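Teaching an arm to share the load

Ottavio Palumbo talks with his hands, and when the subject is donuts he needs plenty of room. He spent most of last year on a project called Clidavex, which asks how a robot arm can learn to carry, serve and hand things over when a person is working at the same table. The first full write-up went out on 2024-01-19, and he is still excited about it.

"People hear 'donut' and they think we're fooling around," he says. "But try it! The glaze is sticky, the box is thin cardboard, it bends if you squeeze it, and if you tip it the donut slides. A steel block never taught anybody that much."

The method is simple to state. A person guides the arm through a task by hand or by remote control, the cameras record what happens, and a model learns to predict the next small motion from the pictures alone. What the Clidavex group added was a second kind of lesson, the shared carry, in which a person and the arm deal with the same object at once. They recorded 3000 lessons in all, and 515 of them were shared carries.

"I wanted half," Palumbo says, laughing. "Ardalan talked me down, and he was right, because those take forever to record well."

Ardalan Naseri built the training side. He had come over from Mudov, a warehouse project where the arms worked behind a fence, and he says the first weeks were a shock. "Over there the box stays where you left it. With a person holding the tray, everything drifts a little, all the time. Their arms get tired, they shift their feet. My old model had no idea what to do with that."

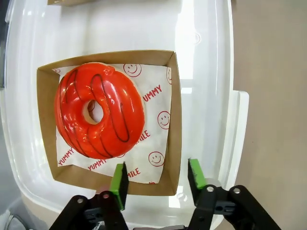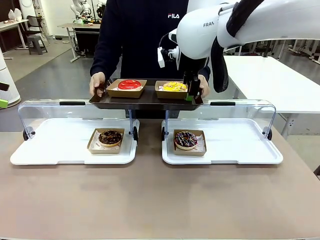 Top, the wrist camera's view of a glazed donut in its box. Bottom, a two-donut tray with a person's hands and the gripper on it.

The wrist view turned out to matter more than either man expected. When Naseri trained a version without it, the arm still got to the right part of the table but was clumsy over the last few inches. With both views it settled down. "The room camera tells you who is where," he says. "The wrist camera tells you where the cardboard is. You really want to know where the cardboard is."

And the shared carries? Adding them helped with the solo tasks too, and this is the part that makes Palumbo lean across the desk. The arm became gentler with boxes it was handling by itself. He has a theory that drifting trays taught it to keep correcting all the way through a move, and Naseri thinks that's likely but wants a cleaner test before anyone repeats it as fact.

They have one planned for May, with colleagues at Brurkport, using a different arm and 6 new foods. Soup was on the list for a while. "Scanlon took soup off the list," says Naseri, meaning the Scanlon lab downstairs, who share the ceiling.

Palumbo still hopes to get it back on. "A small bowl," he says. "With a lid, to start!"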